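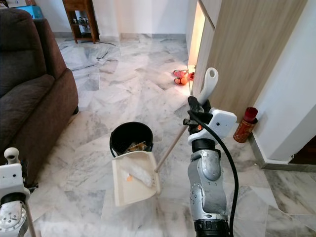 Long-handled dustpan in front of a black bucket

Family Travel Help > Rentals and Cabins > Before You Book

How much cleaning do you do before checkout at a rental house, and is it worth paying extra for the place that doesn't ask?

Posted by lakeweek_planner, December 2023

Hi everybody! I've been reading this board for a good long while and you all talked me out of a terrible airport hotel once, so I'm finally making an account and asking something of my own.

We're planning our big family week for next October. It'll be my husband and me, our kids, both sets of grandparents, and my sister's crew, which includes a brand new baby. For years we did a beach condo every summer, and we loved it, but my father-in-law doesn't do well in the heat anymore and the kids have been begging for someplace with a lake and a fire pit. So we settled on Skorcombe. We drove through it once on the way home from a wedding and stopped for pie, and I have been thinking about that little main street ever since. (The pie too.)

I've got it down to two houses and I keep going back and forth.

The first one is right in Skorcombe, a short walk from the public dock. It comes to $2,210 for the week with everything included, and the checkout instructions are basically lock the door and drive safe.

The second is out past Busta, on the back side of the lake. The nightly rate is lower and the house is bigger, with a bunk room that would make my kids lose their minds. But the house rules have a checkout list as long as my arm. Strip every bed, start a load of towels, run and empty the dishwasher, sweep all floors, wipe out the fridge, take trash and recycling to the bins at the end of the lane, and sweep the porch. All of this by ten in the morning. And there's still a cleaning fee on top!

I'm not a messy person and I don't mind leaving a place nice. My mother raised me to make the bed in a hotel. But I'm picturing that last morning with a baby, four grandparents who each have their own idea of when we should be on the road, and me pushing a broom while everybody stands around holding a suitcase. We have a long drive home and my husband likes to leave early.

So what do you all do? Is a list like that normal now? Do you follow the whole thing, or do the main parts and let the fee cover the rest? Would you ever write and ask the owner to drop some of it, or is that rude? And if anyone has stayed out on the Busta side, I'd love to hear whether it feels too far from town with little ones.

Thank you in advance, and sorry this got so long!

porchswing_and_coffee

Welcome! I'm so glad you finally jumped in, and please don't apologize for the length, because I'm about to do the same thing to you.

We have done a lake week every fall since our oldest was in diapers (she drives now, Lord help us), and we've rented on both sides of that lake. I'll take the cleaning first and then the location.

Lists like that have gotten a lot more common, at least at the kind of places we rent. When we started out it was dishes and trash and that was it. Now I'd say most of the houses I look at want the beds stripped and a load of towels started. Sweeping all the floors plus the porch is on the heavy side, in my opinion, when there's a separate cleaning fee. It wouldn't scare me off a house I loved, but I would factor it in.

Please do write to the owner before you book. It is not rude one bit. I would say something like, "We're traveling with a baby and several grandparents and we have a long drive that day. We're happy to do dishes, trash and towels. Would you be willing to leave the sweeping and the fridge to your cleaners?" Most owners will write back the same day, and how they answer tells you a lot about how they'd handle a broken water heater in the middle of your week. Send it through the booking site's message system, not by text, so that whatever they agree to is sitting there in writing. I had an owner tell me over the phone once that we could skip the laundry, and then I got a snippy note afterward from the management company, who'd never heard a thing about it.

While you're at it, ask about a later checkout. October after the leaf weekend gets quiet up there and plenty of places don't have anybody coming in behind you. We've been given until noon just for asking, and once until two. An extra couple of hours turns that last morning into a completely different animal.

If the owner says no to everything and you still want the bunk room (I would want the bunk room), here's how we keep it from being miserable. We do nearly all of it the evening before. Early supper, something on paper plates, and then the fridge gets cleared while everybody's still in the kitchen. Whatever's left goes in one cooler for the drive. The kids strip their own beds when they wake up and bring the sheets down, and that's their ticket to a donut. The grandparents get the baby and the porch chairs, and nobody over seventy is allowed to lift a thing. One grown-up sweeps from the back bedrooms toward the front door while another one loads the car. Start your towels before breakfast! I've forgotten that more than once and stood there watching a washing machine with my coat on.

Take a few pictures with your phone as you go out, one for each room. I've only needed them a single time but I was very glad I had them.

Now for Busta. It's lovely and it's dark and quiet at night, and the stars are something else. But it is a good bit of a drive around the end of the lake on a winding road, and if one of your kids gets carsick I'd think hard about it. There's a small store out there with milk and bread and firewood, and I wouldn't plan on finding diapers. You'd be going into Skorcombe for real groceries, for restaurants, for the playground, and for that pie. With a new baby in the group and folks wanting to come and go at different times, I'd lean toward staying in town so that half of you can walk down to the dock while the other half naps.

If it were just cousins and bunk beds, I'd say Busta all day long. Either way you're going to have a wonderful week. Come back and tell us which one you picked!

mapinthedoorpocket

I'd do the whole list or not book the house. You agree to the rules when you pay, and some owners will keep part of a deposit over it. Read the part about extra charges.

Also compare the totals and not the nightly rate. We looked at a place in Tudisside that was $1,079 before fees and it ended up costing more than the one we thought was too expensive. Cleaning, linens, a fee for the dog and we don't even remember what else.

Haven't stayed at Busta. Drove through. Pretty.

Two_Grandmas_One_Van

Oh, this one made me smile, because I'm usually one of the grandparents standing there holding a suitcase! So let me give you the view from that side.

We want a job. I know the poster up top has her grandparents in the porch chairs, and that sounds heavenly, but some of us get fidgety and start giving opinions when we don't have anything to do. My daughter figured this out years ago. She hands me the kitchen the night before and tells me it's all mine. I wipe down the counters, I check every drawer for our own spatulas and the good knife, and I'm happy as can be. My husband does the trash. He'll walk it to the end of the lane and come back having met the neighbors. If your father-in-law is fine in cool weather, he might surprise you.

As for whether to pay for the easier house, I would ask how the rest of your budget looks. Split between your families, the difference may come out to less than everybody would spend on one supper out. In our bunch each household chips in the same amount, we put it in an envelope, and whoever does the booking (bless her) doesn't pay a dime toward groceries. It has saved us a lot of hurt feelings. If your sister and both sets of parents are each pitching in, let them vote on it. You might find you're the only one who minds sweeping, or you might find every last one of them would gladly pay to skip it.

One place I didn't see on your list is the Vestergaard cottages, on the road between Skorcombe and Tudisside. We took one cottage and our daughter's family took the one next door, and I can't say enough about having our own front door when there's a baby up at night. They're plain, and you won't get a bunk room, but there's a fire pit everyone shares and the office has somebody in it during the day. When we stayed, they only wanted the dishes washed and the keys dropped in the box. We were in number 42, up near the top, and I'd ask for one lower down if stairs are a trouble for anybody. I don't know what they charge now, so give them a call, and do it soon. Their October weeks were already going when we called that summer, and we had to shift ours by a few days to get the pair side by side.

Whichever you choose, pack a pair of warm slippers. Those lake houses have cold floors in the morning.

Reply from lakeweek_planner

You are all so kind! I wrote to the Busta owner last night using the wording from porchswing (thank you, I would have rambled). She's fine with us skipping the fridge and the porch but wants the floors swept, and she can't say about a late checkout until closer to the date. I've left a message at Vestergaard too, and my sister is already in favor of separate front doors. My kids don't know about any of this yet and I'm keeping the bunk room a secret until we decide. I'll post again when we've booked.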